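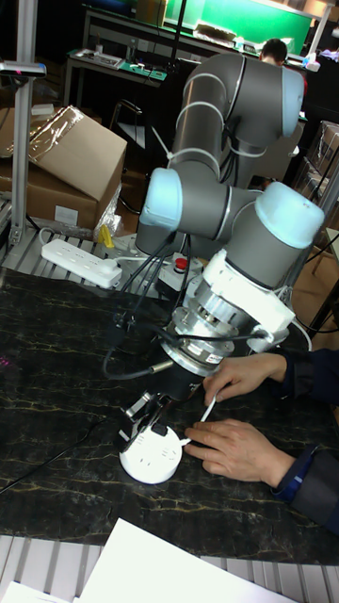
Home | Notebook | Bench pages | Parts in | Archive

Feb 20, 2018
Round sockets and what we're supposed to do with them

Drosix sent over the round white sockets again, this time with a note saying the fit has been "improved for everyday use". I would like to know whose every day. I had one in my hand for most of the morning and could not have told it from the August lot with my eyes shut. Same light shell, same tendency to wander off when you push a plug at it.

The claim in the note is 4,000 insertions before the grip on the pins starts to go. Durkport got 3,793 out of theirs and stopped, and their write-up doesn't say whether the socket failed or whether they ran out of patience. I have asked. Until I hear back I'm not quoting either number to anybody.

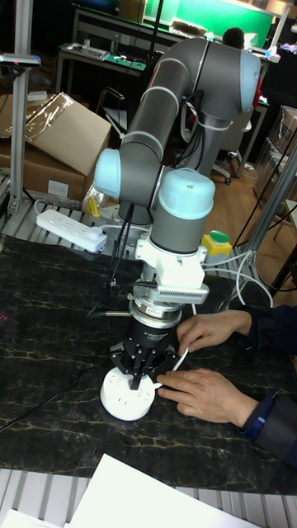 My complaint about these has always been the weight. A wall socket has a wall behind it and a power strip has some length to it, but a small round thing on a polished table has nothing much to push against. You end up doing what we did at the marble-patterned table, one hand flat beside the socket and touching its edge, the other up near the work. Fine for us. Less fine for anyone with a sore wrist or a cup of tea in the other hand, and they are the people who buy these. The note says "stable on all household surfaces". I'd want to see that on a waxed sideboard before I believed it.

Tried a thin rubber mat offcut under one at my own desk. Better, but it crept after a while. Tried double-sided tape, which held and then took ages to get off. Neither is something you'd put in a leaflet.

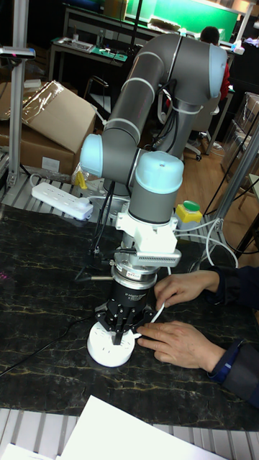 Round socket with fingertips at its edge, cord off to the right. Strip on the slotted platform behind.

Cord: I don't trust it. It's thin, and on the one I opened the clamp inside is a single plastic bar with one screw. Gave it a steady pull for 30 seconds and the sleeve shifted, not by much. Daneshvar reckon that's within what they'd accept. I reckon they haven't seen how people unplug a lamp, by the wire, from the far side of a sofa.

Also the cord leaves from the side, so any tug on it is a sideways tug on the whole socket. Back to the weight problem.

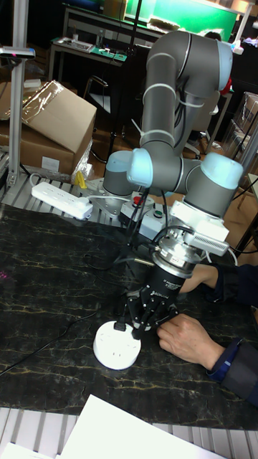

Plug choice matters more than the note lets on. Brallex wrote their whole comparison using slim plugs, and of course those go in sweetly. People own all sorts. With the black plug in the round socket on the tabletop there's a good bit of plug standing up above a very low base, and I can't see that arrangement surviving a knock from an elbow. Ordinary strips have the same fault in theory, but I have never had one tip over on me.

What I'd want before signing anything off:

- Durkport's answer on why they stopped
- the same socket with something heavy in the base, even a washer glued in
- a second go on a surface that isn't this smooth
- 4 more from a different box, since I suspect we were sent the nice ones
- the cord clamp looked at by somebody who hasn't already said it's fine

Contacts on the opened one looked clean, I'll give them that. Slight bronze colour, no burrs. Put it back together and the lid has a click to it that it didn't have before, so that one is marked with a cross on the underside and shouldn't go back in with the others.

Mat offcuts are in the shallow drawer. Tape is finished.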